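The right hanger for the wrong pants

Shorts and elastic-waist pants are the awkward members of most closets. They have no shoulders to hang from and no belt loops stiff enough to hold a shape, so they tend to end up in a pile on a chair.

Clellby, a small laundry and mending shop in the town of Norer, handles more than 100 garments on a busy day in March. Shorts and sweatpants make up a growing share. The shop used to fold them all. Last year it began hanging them, and it went through 1,747 wire hangers before settling on a routine.

The routine starts on a flat table. The waistband is pulled straight and any drawstring is tucked inside. The legs are laid one over the other, and the garment goes over the lower bar of the hanger at about the knee, or at the middle for shorts.

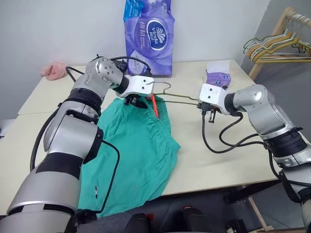 Can a gathered waistband go on a plain wire hanger?

A plain wire hanger works if the garment is folded over the bar and the elastic is left slack. Stretching the waistband across the shoulders of the hanger for weeks can leave it loose.

Wire has its limits. Heavy fleece bends the bar, and thin cotton can pick up a crease. Clellby uses clip hangers for the first and wraps the bar in a strip of old towel for the second. Clips should go on the side seams, where the cloth is thickest.

Eyvindsson, a home goods store on Brillilgate, sells clip hangers in packs of 9. The shop in Norer buys them there and keeps the wire ones for summer shorts, which are light enough to stay put until they are picked up.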